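第4章 双手夹爪的布面作业设置

本章适用于在共享车间或家中自行组装的 Skotau 手持夹爪套件(左右各一)。阅读本章前,应已完成第3章的机械装配和固件写入。单手作业见第5章。本章所述软件界面以 Jatoi 记录程序为准,其他程序的菜单名称可能不同。

修订日期:2019-01-28

4.1 作业区要求

作业面可以是地面,也可以是床面或台面。三种作业面的设置步骤相同,仅高度参数不同。

1. 清出作业面。作业面四周应留有供操作者移动的空间,人员通道不得与操作者的后退路线重叠。

2. 铺设底布。底布选用单色、无光泽的织物,颜色应与被操作布料有明显差别。深蓝色毛巾配浅米色或灰绿色底布,均可获得稳定的边缘检测结果。同色系搭配会使角点识别失败率上升。

3. 抚平底布的主要褶皱。细小皱纹可以保留,但高于 10 毫米的隆起会被高度估计误认为布料边缘,须压平。

4. 在底布远端边缘贴定位胶带。胶带用于每次重铺后的目视对位,不参与算法定位,颜色不限,但不得与被操作布料相同。

5. 检查地面反光。抛光混凝土或环氧地坪会反射顶灯,形成高亮条带。若条带与底布边缘相接,应将底布向内移动,或将曝光模式改为手动。 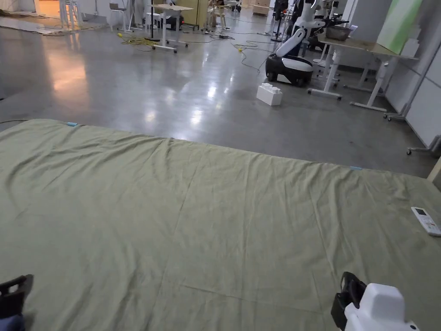
6. 整理线缆。横穿作业区的线缆应改道或用线槽覆盖。移动底盘的充电线须在底盘断电后再拔下。

注意:移动底盘与作业区共处一室时,应在开始前按下底盘急停按钮,并将机械臂置于停放姿态。夹爪与底盘使用同一无线频段,配对未完成时误触扳机可能向机械臂发送动作指令。

4.2 夹爪上电与校零

1. 将两只夹爪平放于台面,夹指完全张开,不得接触任何物体。

2. 长按电源键 2 秒。指示灯先闪烁,后转为绿色常亮。若持续闪烁,表示电量不足或未找到主机,参见附录B。

3. 在 Jatoi 主菜单中选择“设备”—“配对”,先配对左手,再配对右手。顺序颠倒时,左右轨迹会互换,已记录的数据无法自动更正。

4. 选择“校零”。按提示将夹指完全闭合,保持不动,直至数值停止变化。

5. 再次张开夹指,读取开度。左右读数之差若超过量程的百分之二,应返回 3.6 节检查连杆间隙。

6. 用内六角扳手复查夹指关节螺钉。新装套件的螺钉在首次使用后常有松动,应在头十次作业中每次复查。扭矩值见表 3-2,不要凭手感加力,夹指外壳的螺孔较浅,滑牙后只能整件更换。

注:校零结果保存在夹爪内部,更换电池后仍有效。拆装夹指、更换内侧衬垫或夹爪跌落后,必须重新校零。

4.3 提角与展开

本节给出毛巾类布料的基本动作。布料尺寸建议不小于 300 毫米见方,过小的布料展开后两只夹爪的壳体容易相碰。

1. 将布料放在作业面近端,长边朝向操作者。

2. 启动记录,等待提示音。

3. 左右夹爪分别对准布料的两个上角。夹入深度约 35 毫米,过浅易滑脱,过深会在角部形成折叠,影响后续对折精度。

4. 同时闭合两只夹爪,确认两角均已夹牢后再提起。提起速度应均匀,避免布料摆动。

5. 提至布料下缘离开底布,双手缓慢向外拉开,直到上缘基本拉直。上缘略有下垂属正常现象,不必绷紧。

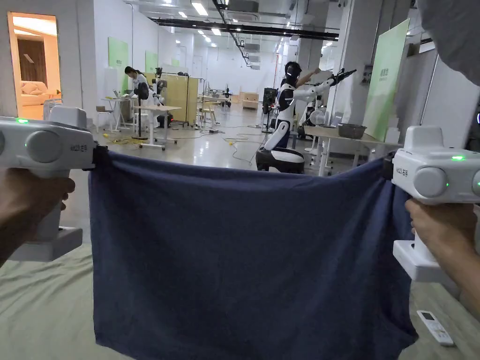 6. 保持姿态,待布料停止摆动后下放。先让下缘接触底布,再将双手向操作者一侧移动,使布面自然铺开。

7. 张开夹爪,竖直抬起。若布角随夹指被带起,说明衬垫表面有残胶或磨损,应清洁或更换。

8. 停止记录。在文件列表中查看左右轨迹的起止时间,两者应一致。

注意:手持部分应整手握住竖直手柄,手指不得伸入夹指之间。闭合力虽不大,但关节外侧存在挤压点。

注意:操作期间不要将夹爪放在床垫等软面上休息。软面会遮挡壳体底部的散热口,并可能压住扳机。

4.4 干扰物的放置

为使记录数据更接近家居环境,可在作业面上放置少量非目标物品,如遥控器。放置时应遵守以下规定:

1. 干扰物不得压住被操作布料,也不得处于布料下放的范围内。

2. 同一组记录内,干扰物的位置可以变动,但应在两次记录之间变动,不得在记录过程中移动。

3. 不使用镜面物品和透明物品。

4. 手机、手柄及纸张等杂物应移至作业面以外,且不得悬在床沿或台沿。

4.5 夹爪相机的视野检查

夹爪相机采用广角镜头,画面四角的暗边由镜头筒造成,不影响使用。检查步骤如下。

1. 在 Jatoi 中打开“预览”,选择任一侧相机。

2. 将夹爪保持在作业姿态,夹指朝向作业面。两根夹指应同时出现在画面下部,左右大致对称,指尖靠近画面中央。

3. 若夹指偏向一侧,松开相机座的固定螺钉,转正后重新锁紧。转动相机座后无须校零,但须重做第2步。

4. 确认布料和作业面的主要部分可见。床面作业时,床头板应位于画面侧边,不得遮挡布料。

5. 检查顶灯。画面上部出现灯板属正常,但若灯板造成布面整体发暗,应锁定曝光。 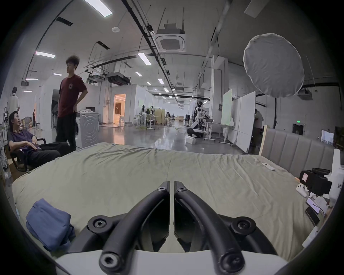

图 4-3 夹爪相机视野:床面作业,折叠的蓝色布料位于左侧夹指旁

注:广角画面会拍到作业区以外的人员。在 Bodcombe 等共享车间作业时,应事先告知在场人员,并按场地规定保存或删除录像。

4.6 常见问题

提起时单侧滑脱:检查夹入深度。深度正常而仍滑脱的,更换内侧衬垫。Stakberg 软质衬垫适用于毛巾和绒布,硬质衬垫仅用于薄棉布。

左右轨迹不同步:关闭记录程序,两只夹爪均断电后重新配对。仅重启单侧无效。

开度读数漂移:多由连杆螺钉松动引起。紧固后按 4.2 节重新校零。

角点识别不稳定:先检查底布颜色与褶皱,再检查反光。更改曝光参数前,应记下原值。

指示灯熄灭但程序显示在线:等待程序自动断开,再重新上电。不要在显示在线时拔出电池,未写入的记录会丢失。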